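Section 4: Clearing the Bed and the Bedside Cabinet

Before you begin

This part of the Rolura home guide is for the bedroom. It explains how to clear small things from the top of the bed, and after this the top of a low cabinet. You should read section 3 first, where the three trays are prepared. If you don't have the Rolura trays, any shallow box of 40 cm by 14 cm will do the same work.

You will need:
the keep tray
the medicine tray (with lid)
the return tray
one paper bag for rubbish
a dry cloth

Start in the morning, when the light is good. White paper on a pale bedspread is difficult to see in the evening.

4.1 Clearing the bed

1. Leave the bedspread on the bed. Do not shake it and do not pull it by the corners before all things are taken away. Small rings and hair ties go between the bed and the wall and they are found only when the bed is moved.

2. Put the paper bag on the floor, at the side where you stand. Do not put it on the bed.

3. Take first what stands upright. Bottles fall easily on a quilted surface. Check that each cap is closed, and place the bottles on the floor or on a firm chair.

4. Take the medicine boxes and the supplement bottles. Open each box and look inside. If there is still a strip or a leaflet, close the box and put it in the medicine tray.

CAUTION: Never put a medicine box in the rubbish bag without opening it. Never put loose tablets in the keep tray. Old medicine goes back to the pharmacy.

5. Take the food and drink cartons. Lift them straight up and keep the opening on top, also when you believe the carton is empty.

6. Now take the foil packets, the tissues and the crumpled wrappers. Press every wrapper with your fingers before it goes in the bag.

In the bed used for this section, the pile had a medicine box, a milk carton, a light blue foil packet and some crumpled wrapping close together, with a pink thermos bottle and a small supplement bottle standing behind them. A maroon hair tie was lying apart, on the left.
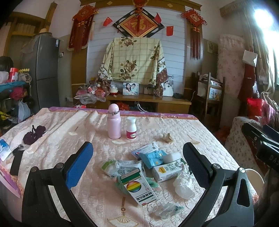 Virgil Jitaru would do it in the other order: I always take the hair ties and rings first, before any bottle or box, because they are the only things I ever lost from a bed. Everything else is big enough to find again. If you have many small personal things, you may follow his order and do step 7 before step 3. The result is the same.

7. Collect the personal things: hair ties, rings, small cases. Put them in the keep tray. Do not sort them yet.

8. Look under the clear plastic bags. Flatten each bag with your hand, and keep the clean ones for section 6.

9. Pass your open hand slowly over the whole bedspread, from the pillow side to the foot. A raised pattern can hide a small tablet or a pin from the eye, and your hand will feel it.

NOTE: If you find something wet, stop and lift the bedspread at this place. Dry the layer below before you continue.

4.2 Clearing the cabinet

1. Move the framed photographs first. Carry one frame at a time, with two hands, and lay it on the cleared bed with the glass up. Wedding photographs and other family pictures always go back to the same place when you finish, unless the owner asks for a change.

2. If a cloth covers something, lift the cloth from the front and fold it backwards. Do not pull it to the side, as it can take the neighbouring bottles with it.

3. Divide the bottles and containers in two groups, used this month and not used this month. The second group goes in the return tray.

4. Empty the plastic bags one by one. Do not throw away a closed bag.

5. Wipe the wood with the dry cloth. Do not use a spray near photographs.

6. Put back the cloth, then the frames, then the bottles of the first group. Leave a free space of 50 cm at one end if the cabinet is long enough.

4.3 After clearing

Close the lid of the medicine tray and place it where children cannot reach. The keep tray may stay in the bedroom until evening, but please empty it before you sleep. For labels of the return tray, colour codes are given in section 5.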